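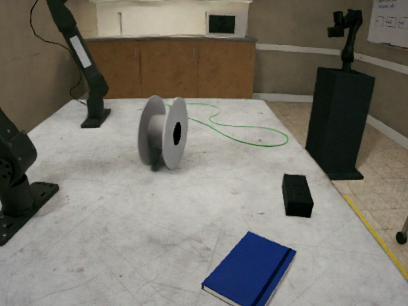 *Start layout, spool task, simulated cell. Spool upright, green strand loose, block and notebook on the table.*

**Pre-run check, spool episodes**
Project: Primar
Checked by: Dima Darwish
Second check: Walid Obeidat

**Before recording**

- [x] Both arms at home pose. No comment.
- [x] Spool standing on its rims. Reset twice because it spawned tilted. Jad is looking at the friction value.
- [x] Strand attached to the spool in the scene file. Passed.
- [x] Block and notebook inside the table outline. The notebook sits near the front edge. Leave it, the policy needs to see clutter there.
- [ ] Table texture set to the new one. Still the scratched version. Gudrun Meinecke to confirm which one we ship.
- [x] Random seed written to the log.

**During recording**

- [x] Gripper closes on the spool only, never on the strand.
- [x] Spool clears the table before any sideways move.

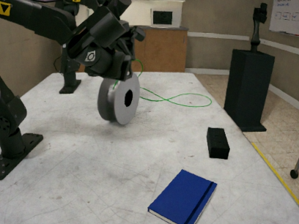 - [ ] Lift height the same for every operator. Babak lifts higher than the rest of us. Keep his episodes but tag them "high".
- [x] Strand does not pass through the tabletop. One case on Saturday, episode 962, deleted.
- [x] Second arm stays clear of the first. No contacts in the log.

**After recording**

- [x] Episode count matches the folder: 2,744.
- [x] Failed grasps kept and labeled: 765. Do not delete these, training uses them as negatives.
- [ ] Episodes with missing joint data: 4. Walid to replay them or drop them.
- [x] Backup copied to the Flenden drive.

**Comments**

Fine to keep collecting with the open items, except the texture. If it changes halfway we will have to split the set. Next check in June, same form.

D. Darwish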